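Workshop notebook, bins and sorting. June, started just after 9 in the morning

Picking up from the last entry, where I had got as far as emptying the shelf under the long bench and writing "sort properly" at the bottom of the page with two lines under it. Today I did sort properly, and I enjoyed it far more than I expected to!

The question I had was a small one. We have been keeping odds and ends in whatever tub was nearest, and everyone has their own idea of what belongs in which. I wanted to find out whether a plain open bin with hardly anything in it is quicker to work from than a full one with dividers. I had a strong hunch it would be. The divided trays look lovely on the shelf (I bought them, so I would say that) but you have to know the system before you can find anything, and the system lives mostly in my head.

So, the stock. Everything from the Galtach order came out first, then the older Atstead bits, then the drawer we call Amska because that was the name on the label when we inherited the cabinet and it has stuck. I laid the lot out on brown paper along the long bench. There was a good deal of duplication. We own far too many small brushes. I also found the missing 36 mm socket, at the back of the Amska drawer inside a glove, so whoever has been borrowing one from next door can stop now.

First go was with the divided tray. I timed myself putting a mixed handful away, then finding a named thing from a slip of paper. Putting away was slow, as you'd guess, with a lot of hovering over compartments. Finding was fast for the things I had put in myself and poor for the ones already there. I've written the times on the card inside the cupboard door and will copy them in here when I have more of them, because one person on one morning isn't worth much.

Second go was with the same tray after a cup of tea, with the slips shuffled. Slightly better. I think that was mostly the tea.

Then the open bins. We have the grey rectangular ones, with the flat matt sides, and I'm very fond of them. They don't throw light back at you, so small shiny things show up well against the sides. The paler patches inside do pick up every mark, and some of the dark scuffing won't shift with a cloth or with the citrus stuff. I tried a stiff brush on a corner of one and all I did was make the area round the marks cleaner, which made the marks look worse. Leaving it alone from now on.

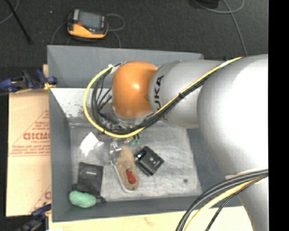 What I like best about working from an open bin is how little you have to plan. A small assortment spread over the floor of it and you can take in the lot at once. As soon as the layer gets deep enough that things are lying across other things, the advantage goes. I'd put the changeover at the point where you first have to move one object to get at another, and it comes earlier than I thought. Long thin items are the culprits. They bridge across everything and make a nearly empty bin behave like a full one.

Tried leaning the long items up against the side wall. Good for a few minutes, then they slide down and you're back where you were. Tried laying them all parallel to the front wall and that held up much better, even after a fair bit of rummaging. A very simple change and I'm delighted with it. If you take one thing from this page, lay the long things parallel to the front.

Soft things are the other nuisance. Cloths, sponges and the foam offcuts spread out and hide whatever is underneath. I've given them a bin of their own and haven't missed them.

Broke off for lunch, back at 1.30.

Afternoon was labels. The Mirzaei labels from last year have held up beautifully on the smooth boxes and hopelessly on the matt grey. Two had dropped off completely and were stuck to the underside of something else. I roughed up a small patch with fine wet and dry, 2000 grit, wiped it down, and put a fresh label on. That seems wrong, I know, making an already matt surface flatter still, but I wanted to take off whatever film is on there without leaving scratches people can feel. It was gripping nicely by the end of the day. I've done another patch with only a wipe of alcohol and no sanding so there is something to compare it with. Both are on the short end, low down, where hands don't go. Please don't pick at them!

Wording on the labels: I'd been writing what the things are. I now think it's better to write what you'd be doing when you wanted them. "Cleaning up an edge" gets you to the right bin faster than "files, small, assorted". It reads a bit oddly when you're putting things back, so I may end up with both lines on there, big one on top.

Where things have ended up, for anyone hunting:

Brushes, all sizes, in the tall tub by the sink.
Sockets and the adaptor in the top drawer, with the 36 mm on its own peg.
Foam, cloths and sponges in their own bin, bottom shelf.
Galtach fixings still in their boxes, as the boxes are good.
Atstead bits merged with ours. I couldn't tell half of them apart anyway.
Amska drawer now empty apart from the glove.

The divided trays are staying for the tiny parts, screws and washers and so on, where an open bin would be a misery. Over a certain size I think open wins every time, provided it's kept shallow and somebody is strict about the long things. I got through the last run of slips without once having to lift something out of the way, and did it again straight after to be sure.

Still to do. Find out how deep is too deep, properly, by adding a few things at a time and stopping when it gets annoying. Mark a fill line on the inside if I can find a pen that takes on that surface (the white paint pen didn't, the black one might). Get someone who wasn't in the room today to try the new labels cold. Check the label patches after a week. Sweep up under the long bench, where a surprising amount of sawdust came out with the shelf.

Also need more brown paper, the roll ran out just before the end of the bench. Finished 4.45.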